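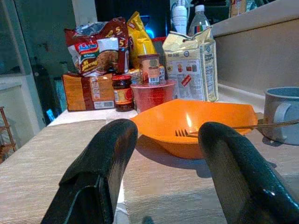 Isn't restitution just a fine with a nicer name, one of you asked on the way out last time, and if the defendant pays either way, why do we need two words for it?

I love that question, and it gets us straight into the material for this unit. A fine is punishment, and the money goes to the government. Restitution is meant to repair a loss, and the money goes to the person who suffered it. The same judge may order both at the same hearing, out of the same thin wallet, and that's where the trouble starts.

18 Dec 2022
Zoi Kourkoulas

Unit notes: Restitution at sentencing

Have these with you when we meet in January. Read them alongside the chapter on the sentencing hearing, and bring your marked-up copy of the Ketilsson packet.

1. Where restitution fits

By the time we get to restitution, guilt is settled. There has been a plea or a verdict, a presentence report has usually been written, and the victim has often been asked for a list of losses. The prosecutor puts a number in front of the judge. The defense can challenge it, and should. I get excited about this part because so many textbooks give it half a page, when for the person who was robbed or hurt it may be the only piece of the sentence that changes anything in daily life.

Know these terms cold:

Restitution – money ordered by the criminal court to cover a victim's actual loss.
Fine – money paid to the state or local government as punishment.
Civil damages – money won in a separate lawsuit, which may include pain and suffering.
Victim compensation – payment from a public fund, often available even if no one is ever arrested.

People mix up the first and the last constantly (including people who work in courthouses!). The quick test is to ask who is writing the check.

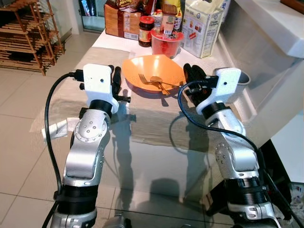 Most states also require a link between the crime of conviction and the loss. Suppose a defendant is charged with two break-ins and pleads guilty to one. Can the judge order payment for both? In many places, only if the plea agreement says so. Read your plea agreements to the very last line.

2. The Ketilsson problem

The facts are short. Ketilsson pleaded guilty to breaking into Prornska, a small repair shop in Gavport, after closing time. The owner asked for $1,000: $664 for the front window and lock, and the rest for two days of lost business. The Sorkwood County judge granted the window and lock in full, turned down the lost business for lack of records, and gave the owner 30 days to come back with proof. No proof was filed.

Payments were set at $56 a month. Work it out on paper before class. You should get eleven full payments and a last one of $48, so close to a year for a broken window, and that's if every payment arrives on time. What happens to the order if Ketilsson loses a job in month four? Write down your guess now and don't change it after you read the statute. I want to talk about the gap between the two.

Questions to prepare:

Was the owner treated fairly on the lost business? What records would have been enough?
Should the judge have looked at Ketilsson's income before setting the total, or only before setting the monthly amount?
Who should carry the cost of the wait?

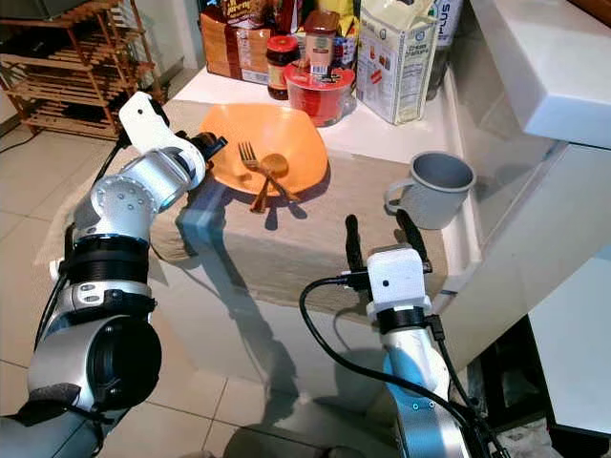 Putting a value on property is the most argued-over part of any restitution hearing, and it's far more fun than it sounds. Courts may look at market value, replacement cost, or the cost of repair, and those can be miles apart. Try it with something plain, like the orange plate in the picture. Used, it might bring next to nothing at a yard sale. A new one costs more. If it was the last of a set a grandmother left behind, its owner will tell the court it can't be replaced at all – and the court will generally decline to put a price on that feeling. Sentimental value belongs in the victim's statement, where it can carry real weight with the judge, but it seldom moves the restitution figure.

3. Ability to pay

States split here, and I'd like you to notice how early in the process they split. Some set the full amount of the loss first and look at the defendant's means only when building the payment plan. Others let the judge lower the total itself. The first approach gives the victim a clear statement of what was lost. The second gives the defendant an order that might really be finished someday.

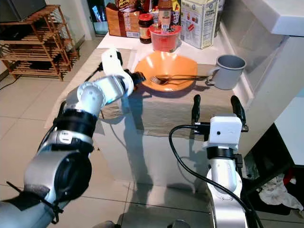

Missing a payment doesn't by itself send someone to jail. Before a court revokes probation over unpaid money, it has to ask why the money wasn't paid. A person who had the means and refused is in a very different spot from one who tried and couldn't. Keep that distinction close, it comes back in the probation unit and again on the written assignment.

One last thing to look for in your packet: the restitution order may outlive the probation term. In many states the unpaid balance can be turned into a civil judgment, which the victim then has to collect. Find the line in the Ketilsson order that deals with this and underline it.

Recent handouts
Reading a presentence report
Victim impact statements: who may speak, and when
Plea agreements line by line
Concurrent and consecutive terms
Probation conditions and revocation hearings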